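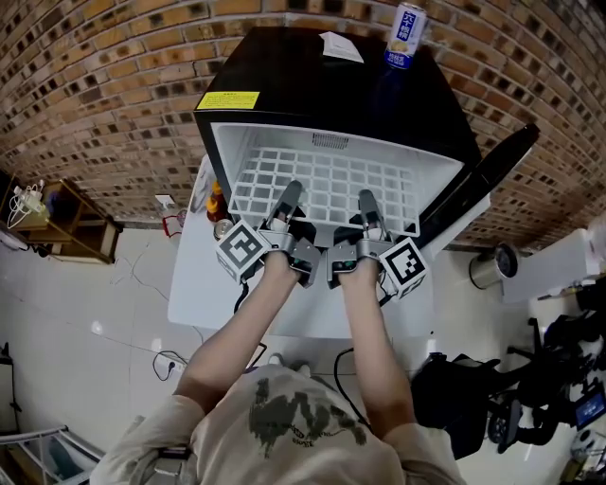 Tendside, May

Mini fridge cleaning day. The shelf is coming out. A thread for everyone who owns one of these and has been pretending it cleans itself.

1/ Background: the fridge is small, black and glossy, and it lives at the end of a white table against a brick wall. I bought it secondhand from a Yuen Street moving sale for $60. The seller described it as "barely used." The seller and I have different ideas about the word barely.

2/ You would think a fridge this size takes five minutes. I thought so too. I put it on the calendar between lunch and a phone call. The phone call has been moved.

3/ First job, everything out. A bottle with a red cap, a little one with an orange cap, one silver can that has decided to lie down on the table and stay there. A fridge this small should not be able to hold a grudge's worth of condiments, and yet every spring I find a sauce I have no memory of buying.

4/ The walnut drink stays on top. The can is blue and white, it has walnuts on it, and it has become part of the decor. I keep meaning to drink it. I keep meaning to do a lot of things.

5/ Also on top: a white paper note. It has survived two cleanings by virtue of me lifting it up, wiping, and putting it back exactly where it was. I treat it like a small legal document.

6/ Now the shelf. White wire grid, little square holes, and the whole reason this takes an afternoon. On a big fridge the shelf slides out like a drawer. On this one you get under the front edge with both sides at once and bring it straight toward you. Straight. If one side gets ahead of the other, it jams on the diagonal and you get to stand there thinking about your choices.

7/ Open the door all the way first. Mine swings to the right and I have tried this with it half open exactly once. The shelf hit the door, the door hit the walnut drink, and the walnut drink was fine, thank you for asking.

8/ A word on wire shelves in general. They are sold to you as "letting the air circulate." What they let circulate is soy sauce. Each square is its own tiny cleaning project. The replacement listing on Triletti has 2,507 reviews and I would bet most of them are from people who gave up on the squares and bought a new one.

9/ Do not attack the squares with a sponge. The sponge loses. Warm water and dish soap in the sink, lay the shelf flat, leave it for as long as it takes to clean the rest, then an old toothbrush. Let it warm up to room temperature before it goes in the water. I don't have a scientific reason, my mother did it that way and I'm scared to stop.

10/ The rest: white plastic walls, baking soda and water, soft cloth. Go easy near the slotted vent at the back. Wipe it, don't pour anything at it - and unplug the fridge before any of this, which I am putting in post ten because that's when I usually remember.

11/ There's a yellow warning label on the front left. I've owned this fridge long enough to have strong feelings about its shelf and I could not tell you one thing that label says. The print is tiny. I assume it disapproves.

12/ Someone is going to ask about the spray. I tried the Wellora one last year. The fridge smelled like a lemon that had gone to business school. My lettuce smelled like it too. Back to baking soda.

13/ Dry the shelf properly before it goes home. Towel, then stand it up against something. Putting it in damp gets you a thin sheet of ice on the squares, and then you have the same problem but colder.

14/ Somebody already replied that the shelf goes in the dishwasher. I own a mini fridge. Think about what kind of kitchen that suggests.

15/ Muting this for a bit, I have a toothbrush to find. If you have the same kind of shelf and a better way with the corners, leave it in the replies and I'll read it while the thing dries.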